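How do you keep shape blocks from sliding on a maple board?

Magdolna Vincze
Oct 11, 2021
I love sorting sets and I'm putting one together on a flat maple board, no pegs, no holes. Blue, yellow, green and red pieces, with stars in the mix! The board looks wonderful but I sanded it to 2000 grit and now everything skates around if you bump the table. Do I rough it up again or put something on top? 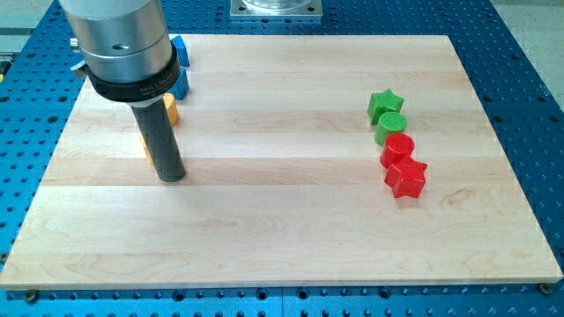 Green star, green and red cylinders on the maple board.

Hạnh Tạ
Oh, what a cheerful set, I love that green star next to the pale wood! 2000 is super slick for this. Go back over the top with 320 or so, with the grain, and leave it without wax. I did that on my own board and the pieces stay put for 3 kids on a rug (mostly!). Also check the bottoms of the blocks for dust, it makes a huge difference.

Kamlesh Sisodia
felt dots. cheap

Tươi Đoàn
Felt will slide even more on smooth wood, I'd try thin cork under each piece. And put shelf liner under the board too, especially on a metal table. Please post it when it's finished!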